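LOSINE COURT RESIDENTS' ASSOCIATION
Minutes of the meeting held on July 16, 2021 in the ground floor lounge

Present: 11 residents, the Chair and the Secretary (minutes). The managing agents, Naqvi Lettings, sent apologies and an invoice.

1. Minutes of the March meeting
Agreed, after the word "shouted" was changed to "said" in item 4. The resident concerned asked for it to be recorded that he has a carrying voice.

2. Bins
The recycling store is still being used for things that are not recycling, most recently a mattress. Prakadham Waste will not take mattresses. Naqvi Lettings say it is a matter for Prakadham, and Prakadham say it is a matter for Naqvi Lettings. The mattress has no view. Secretary to write to both again, this time in the same letter.

3. Noise
Flat 3 complained of the flat above. The flat above complained of Flat 3's complaints, which are made with a broom handle. Both agreed to stop after ten at night. Neither would say who was stopping first.

4. The garden
The hedge has been cut on our side. The neighbours at Stalline House have cut theirs to a different height, and there is now a step in it. A proposal to match theirs was lost. A proposal to ask them to match ours was carried with real warmth.

The bench fund stands at £1000, the same as in March. It was asked why we have a bench fund and no bench. The Chair said there had been two views on the colour. There are now three.

5. Front door
The lock sticks. The Chair demonstrated. It did not stick. Naqvi Lettings to be asked for a locksmith regardless, and residents are asked not to prop the door open with the fire extinguisher.

6. Lounge kitchen
The cupboards were discussed at greater length than planned. Some residents would like new doors, some would like the old ones sanded, and one would like to go home. It was agreed to get 2 quotes, keep the wood if the price is sensible, and come back to handles next time. 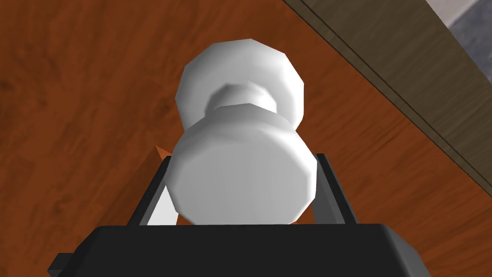
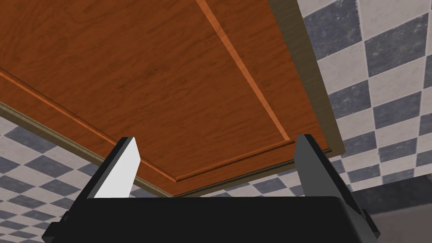

7. Any other business
The piano is still out of tune. The offer of a second piano was declined.

A resident asked whether the meetings could be shorter. This was discussed for some time.

8. Next meeting
Date to be fixed once the lounge booking sheet has been found. Whoever has it, please put it back on the hook.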